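**工单 2174｜瓜尔胶粉水合后黏度偏低、结鱼眼，换货柜后首次出现**

状态：已解决，待客户复测后关闭
产品线：Sostine 食品级瓜尔胶粉，200 目
客户：Plakeck（酱料与冷冻甜品）
物流：Drodar，海运整柜
优先级：高

---

**09:10 收到反馈**

Plakeck 的配料车间发来消息，说三月到的这批瓜尔胶粉上线后，酱料明显变稀，搅拌缸壁上挂着一圈透明的小疙瘩，就是大家常说的“鱼眼”。上一批同规格的货一点问题都没有，配方没动，投料顺序据说也没动。

先说一句，这张单子提得真漂亮！批号、水温、搅拌转速、取样时间全写在第一条里，省了我们来回问半天。希望以后的单子都长这样。

客户原话摘录：

> 1% 溶液，25℃，两小时读数比你们出厂报告低了将近三成。隔夜再测又上来一点，但还是不够。筛网上能刮下来一层胶块。

**09:40 初步判断**

隔夜读数会回升，这一条太有价值了。如果胶本身降解了（受热、酶、微生物），黏度放一夜通常只会更低。会往上走，说明有一部分粉当时根本没吃到水，被外层的凝胶包住了，慢慢才化开。所以先把“货坏了”往后放，往分散和粒度这两个方向查。

同时请客户做三件事：

1. 从没开封的袋子里取样，不要用料斗里剩的。
2. 用干法预混（胶粉与白砂糖 1:5）再投水，测一次黏度。
3. 把投料口和计量螺杆的情况拍给我们看。

**10:25 留样复测**

我们这边的留样同步开测，用的是出厂那套方法：去离子水，高剪切，沿漩涡边缘缓慢撒入。两小时读数合格，和报告对得上。水分 11%，也在范围内。过筛数据正常，没有粗粒偏多。

留样没事，那就要看海运途中有没有变化。Drodar 传来了温湿度记录，柜内有过一次升温，时间不长，峰值远不到让瓜尔胶掉黏度的程度。柜门封条完整，托盘底部干燥，卸货时没有记录到湿袋。这份记录来得飞快，给 Drodar 点个赞。

**11:50 客户回传结果**

未开封袋取样，干混后投水：两小时读数合格！

同一袋，直接由计量机投料：读数偏低，出鱼眼。

看到这两行我差点从椅子上跳起来。同一袋粉，同一缸水，差别只在怎么进去。货可以放心了，问题就在投料这一段。
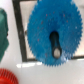

瓜尔胶分散不好，十次有八次是粉进水的速度不均匀。计量机走得平稳时，粉是一层薄雾；一顿一冲，就成了一团一团地砸进水里，外层瞬间成胶，里面还是干粉。所以接下来我请 Plakeck 的设备同事从驱动端开始看：计量机里凡是带齿的传动件都要停机检查，像上图这种蓝色塑料齿轮，外圈一圈细小的尖齿，齿间很容易积粉，中间那个长条形的孔也别漏掉，轴和孔配合一松，转起来就会忽快忽慢。胶粉又细又爱吸潮，粘在齿根上会结成硬壳，用干刷子刷，千万别拿水冲，一冲就成了果冻，我自己吃过这个亏。

**13:30 投料速率测试**

请客户把计量机出口对着电子秤空投，每 5 秒记一次重量，连续记录 2 分钟。投料设定值没有改过。

客户发来的曲线一看就明白：平均值没错，总量也没错，但中间有很规律的尖峰，尖峰前面总跟着一小段几乎不出料的平台。只看班次总用量永远发现不了，账是平的，缸里却全是疙瘩。

另外问出一个关键变化：换批次的那一周，产线顺便把计量机出口的导料管换成了 Hennessy 的软管，比原来长一截，走向也多了个弯。粉在弯头处堆住，堆够了再一次性滑下去。跟我们的货柜到港正好撞在一起，难怪大家第一反应都是新批次有问题。

**14:45 处理**

- 导料管改回短直管，出口离液面抬高，避开蒸汽。原位置太靠近缸口，热气一直往管里钻，管壁已经发黏。
- 计量机停机干清，传动部位逐一检查后回装。
- 投料点移到漩涡肩部，不要正对搅拌轴。
- 搅拌先开到位再投粉，投完保持转速 12 分钟，之后再降速。
- 酸和盐放到胶完全水合以后再加。客户原工艺里柠檬酸加得偏早，这次没造成主要问题，但挪后一点水合会更舒服。

**16:20 复产首缸**

两小时读数回到出厂报告的范围，筛网上干干净净，空投曲线也平了。客户附了一张表，一列列数字看着真解压！

**原因归类**

投料端断续下料导致分散不良。与产品批次无关，与海运无关。

**补充说明，给以后查到这张单子的同事**

遇到“黏度低”的反馈，先问隔夜读数。往上走，多半是没分散开；原地不动，核对测试浓度和水分扣除；往下走，再去查微生物、pH 和受热历史。这个顺序能省掉很多无谓的寄样。

客户用的若是硬水，或者配方糖度很高，水合本来就慢，两小时读数低一点不一定算异常，要和他们自己以往的数据比。糖浆类产品建议先用少量油或甘油把胶粉润开，效果特别好，强烈推荐试试。

刺槐豆胶和瓜尔胶复配的产线请另外开单，刺槐豆胶要加热才能完全溶开，排查步骤不一样，混在一起讨论容易绕晕。

**待办**

- [x] 留样复测报告发给客户
- [x] 撤销该批次的暂停发货标记
- [x] 温湿度记录归档
- [ ] Plakeck 连续三缸复测数据
- [ ] 投料指引里加一段导料管长度与弯头的说明，中英文各一份
- [ ] 冷冻甜品线用的是同型号计量机，请客户顺手做一次空投曲线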